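Search the archive
Search this list Go

Filed under: Choir talk, Trips & tours

Subject: Re: Bus or train for the Bramdale weekend?

Hi everybody,

Sorry for the slow answer, I've been up to my elbows in sheet music and my sister was visiting. Gearóid wrote:

> I've looked at both. The bus would be 1780 for the whole group, there
> and back, and it leaves from the church lot at 7 in the morning. The
> train is cheaper if we all book together but there's a change at
> Cairns and we'd be hauling the risers ourselves. Can people tell me
> what they'd like before Sunday?
>
> Also does anyone still have the Plilamano folders? I'm missing a pile.
> Gearóid Ó Conaill

I vote bus! I know it's more money, but I did that change at Cairns two years ago with a garment bag and a cake, and I missed the connection and ate a good part of the cake on the platform. With risers I don't even want to think about it. Also on a bus we can sing, and the altos can finally learn the middle of the Takel piece (I say this as an alto, I'm lost from bar 303 on and I just sort of mouth it until the sopranos come back in).

Could we leave at 8 though? Huguette is coming from the far side of the river, and I'd be picking her up, and I am not a nice person before coffee.

About the folders: I have 2 of them, both in the green bag, one with Octavio's name on it and his cough drops still in the pocket. Octavio, do you want those back? The rest I think went home with the basses after the July concert. Gaëtan, can you look in your trunk?

On rooms, Ysaline called the guesthouse again and they can take all of us on the same two floors, but they want 387 down by the end of the month. I'm happy to put it on my card if somebody pays me back before the bill comes. Twin rooms mostly. If you snore, please say so now and we'll put the snorers together, no hard feelings, my husband would be in there if he sang.

Oh, and the program order. I still think we should open with something loud. The hall in Bramdale eats quiet music, all those curtains, and last time the first three minutes were lost to people finding their seats. Put the lullaby after the break when they've had a drink and settled down. Gaëtan disagrees and he's the one waving his arms, so fine, but I wanted it in writing!

See most of you at rehearsal. Bring a pencil, a real one.

Huguette says hi, she's reading over my shoulder.
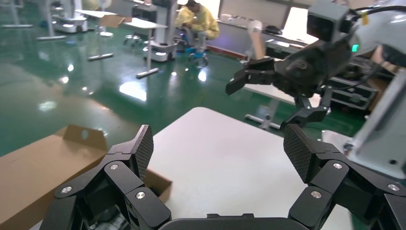

WHAT I STILL NEED FROM YOU

- bus or train, and whether 8 is OK
- twin or single, and snoring
- anything you can't eat (the guesthouse does one big dinner and it's usually fish)
- your folder, if it has someone else's name on it

Ysaline Caron has the list for rooms, so write to her for that one and to me for the rest.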